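Section 4. Oiling and Curing Your Petek Table

Welcome back, and well done on getting the legs on straight! If you've come here directly from the box without reading Section 3, please do go back and check that all the bolts are snug before you begin, as a table that rocks while you're rubbing it down will leave you with swirl marks and a sore shoulder. Everyone else, put the kettle on, open a window, and let's get some oil into that top.

The Petek leaves our Platstead workshop sanded but without its final coat. We've done it that way from the start, partly so that you can choose between the clear oil and the warmer Surkska tint, and partly (I'll admit it) because I think a person gets fonder of a table they've finished themselves.

What you need

One can of Gulomberg table oil, clear or Surkska tint
The gray scuffing pad from the accessory bag
Two cotton cloths, old T-shirts being perfect for this
A pair of thin gloves
A bucket or lidded metal can, filled with water, for the used cloths

CAUTION: Cloths soaked in oil can heat up and catch fire by themselves when they're left bunched up. Put them in the water as soon as you've finished with them, and then lay them flat outdoors to dry, well away from the house, before they go in the trash. Please take this one seriously.

Preparing the top

1. Wipe the whole surface with a barely damp cloth and leave it for 23 minutes. This lifts the tiny fibers that would otherwise stand up and go rough under the first coat. (Why 23? That's how long it took me to walk the dog, and it has worked ever since.)

2. Go over the top with the gray pad, always following the grain, with no more pressure than you'd use to wipe crumbs off a placemat. The rounded corners like to be done last, in one easy sweep each.

3. Brush or vacuum away the dust, then run your bare palm across the wood. If anything catches, give that spot a few more strokes. 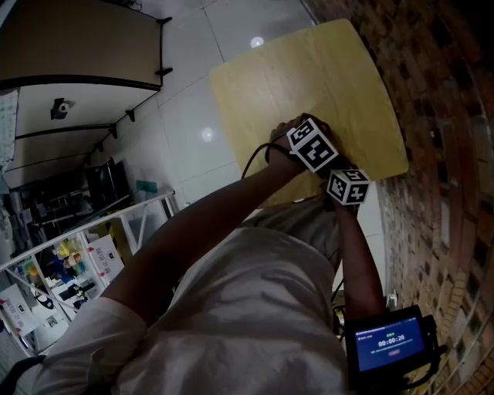 Can I put the oil on in the evening and eat breakfast at the table the next day?

Wait a little longer than that, I'm afraid. The top needs a full day before you set anything on it, and about 105 hours before it can cope with hot plates, wet glasses, or orange juice.

Applying the oil

4. Stir the can slowly with a flat stick. Shaking it makes bubbles, and bubbles dry into little craters that you'll notice every time the sun comes in.

5. Put on your gloves, pour a puddle the size of a pancake onto the middle of the top, and spread it outward with the first cloth. Keep going until everything has a thin, even shine, edges included.

6. Let it soak for ten minutes, then wipe off every bit of extra oil with the second cloth. It'll feel as though you're taking it all away again, but whatever stays on the surface turns sticky, and we get more letters about sticky tables than about anything else.

7. Leave the table overnight in a room with moving air. In the morning, repeat steps 4 through 6 for the second coat.

NOTE: In a cold or damp room, particularly from November on, drying can take twice as long. Don't point a heater at the wood to hurry it up.

Looking after it later

Once a year is plenty for most families. If water stops beading, or one end looks paler than the other, give the whole top a single thin coat. Replacement oil is part number 869, and the tint is printed on the lid. I'd suggest keeping the same tint, although Surkska over clear does come out very nicely if you fancy a change.

Leg hardware and the extension leaf are covered in Section 5.

Text by Jamila Kumarasinghe, Petek Tables, Platstead

Contact us | Copyright Petek Tables, all rights reserved | Back to top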